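4.2 Light and ceiling in the large rooms

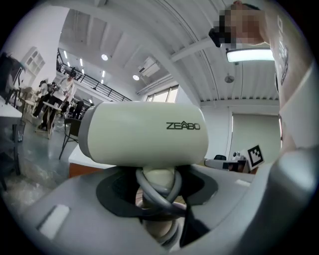

Rekha Kartha wrote back within a day of reading our first draft, and her remark changed how we built this section: people in a big room complain about the table they were given, she said, when what bothers them is whatever is going on over their heads. We went back through all 264 comment cards with that in mind, and she was right far more often than we had expected!

Figure 7. A large room with a ribbed white ceiling. Daylight comes in at a window; spotlights, linear lights and an air conditioner share the space overhead.

The room in Figure 7 belongs to the group we call mixed-light rooms, and these were a pleasure to study. Daylight enters through a window, there is an arched window high on one wall, and the electric light comes from several kinds of fittings at once: small round spots, a round ceiling fixture, long bright strips. A beam crosses the ribbed ceiling on the diagonal. A dark metal railing marks the mezzanine, with its own row of linear lights above. On paper this sounds like a muddle. On the cards, mixed-light rooms did very well, and the word that kept coming back was "airy."

We had guessed the opposite. The older guidance we started from, a Wuststead handbook printed in 1957, asks for one kind of lamp per room and a flat ceiling wherever the budget allows. Our visitors did not seem to mind variety at all. What they minded was glare on the tabletop, and glare depended much more on where the table stood than on how many fittings hung above it. Small tables came out ahead here (a wonderful result for anyone on a tight budget), as they can be shifted a few feet when the sun moves. In the Arumugam hall, where the tables are long and heavy, people moved their chairs instead and ended up with their backs to each other.

Floors deserve more attention than we gave them. A polished gray floor throws light back up toward the ceiling, and covering part of it with plastic sheet, as in Figure 7, gives a surface we had no category for. We coded such rooms as "polished" and noted the sheet separately. Cards from the Vendetov rooms, which are carpeted throughout, mention the floor only when it is dirty.

Sound was the other surprise. Almost 70 cards bring up the ceiling and noise in the same sentence, and most of those writers liked a ribbed ceiling better than a smooth one. We took no sound readings, so we can't say whether the ribs do anything for the ear or only look as if they should. The February visits will include a simple clap test at three spots in each room, one of them directly under the mezzanine edge where there is one.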